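Ticket: Hand keeps closing too early on the cup pickup
Project: Brukulus (student team, Gunus lab)
Status: open, getting close
Filed under: grasping, belt, timing

Okay, so I said I'd write all of this down before I forget what I changed. The task is the easy one on the Annan challenge sheet: pick the cup off the belt, set it in the pink tray, go home, repeat. We had it at 4 good runs out of 6 before the break in August and I was feeling pretty smug. Then I merged the new hand driver and now the fingers start closing before the arm has finished its approach. The cup gets bumped, sometimes it goes over, and the arm carries on to the tray holding nothing at all (very proudly, too).

Things I tried first, in order: restarted the controller, reseated the hand cable, ran the old calibration file, ran the new calibration file. No change from any of them. Then I went back to a stopped belt so I'd only have one moving thing to worry about. 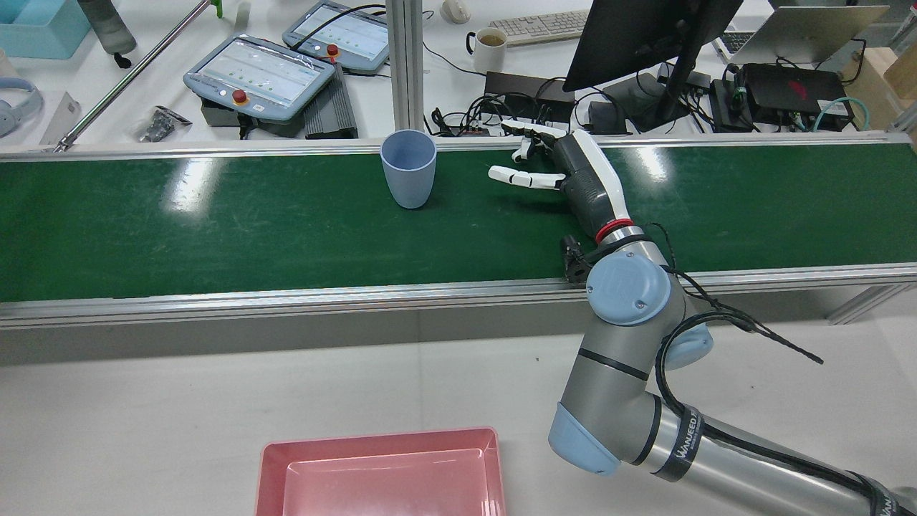 Hand over the belt with the fingers pointed at the cup, seen from the head camera.

After that I turned on full logging and let it go. The log from one session came to 3,562 lines, and I read way more of them than I should have. The good part is that the cup position looks fine! The vision side gives nearly the same spot every time, so I'm letting that off the hook. What's weird is the "approach done" message. It shows up while the wrist joint is still reporting motion, and the close command goes out right behind it.

I slowed the approach way down to see if that would hide the problem, and it did, sort of. At low speed the palm gets in next to the cup and the fingers have room on both sides.
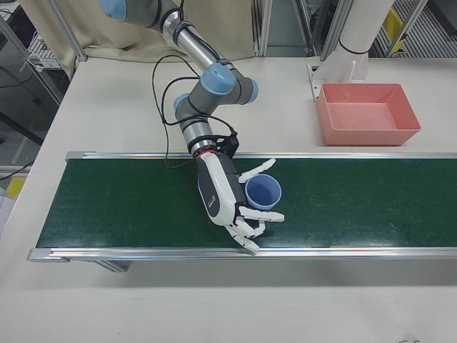

Put the speed back up and it's broken again, so slow mode is a bandage and I don't want to leave it in. We'd run out of time on the challenge anyway.

Next I went digging in the Gredason config (that's our motion wrapper, for anyone new on the team) and found a line I had never looked at: settle_ms = 0. The old driver had its own wait built in, and the new one doesn't. I set it to 100 and tried again at normal speed, with the cup placed farther down the belt each time.

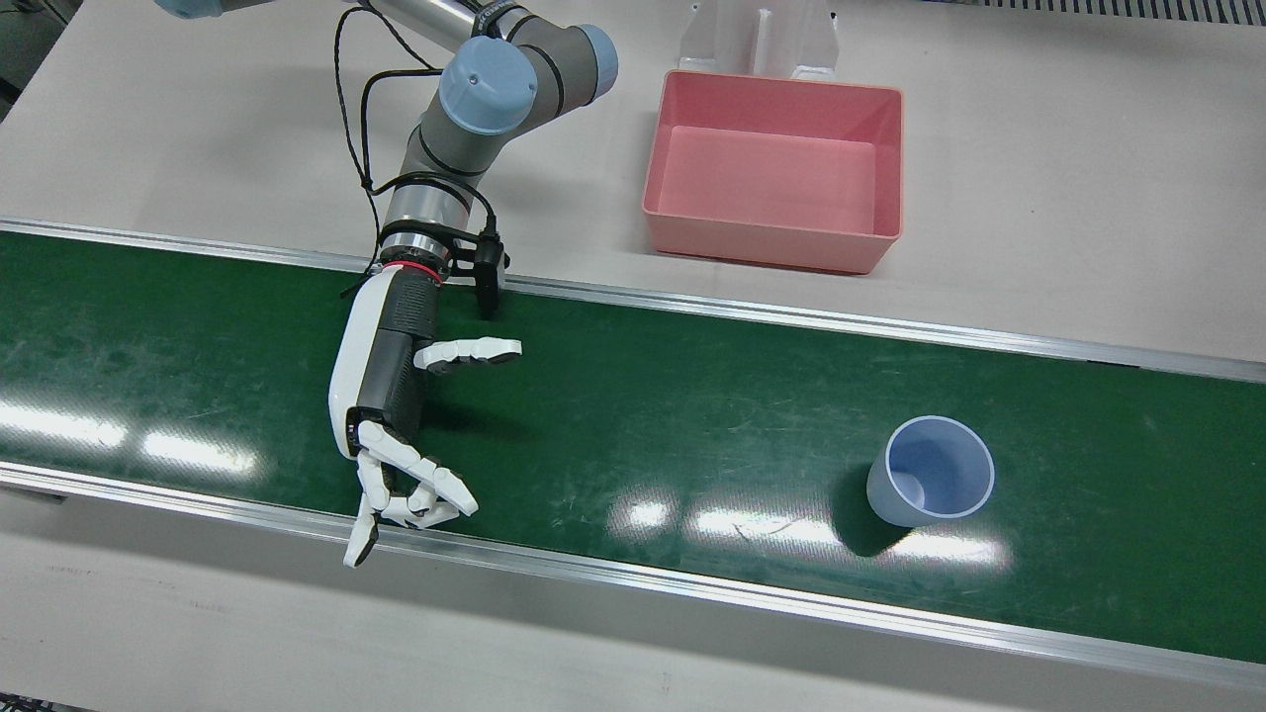

So far the early close is gone with the belt stopped. I still get a late close once in a while when the cup starts far from the hand, and I haven't tried any of this with the belt moving.

Left to do:
- moving belt test at normal speed
- make the program check for a grip before it heads to the tray
- put settle_ms in the setup notes

Leaving this open until the moving belt test is done. If you're on the robot before me, please don't merge anything into the hand driver, and save your logs!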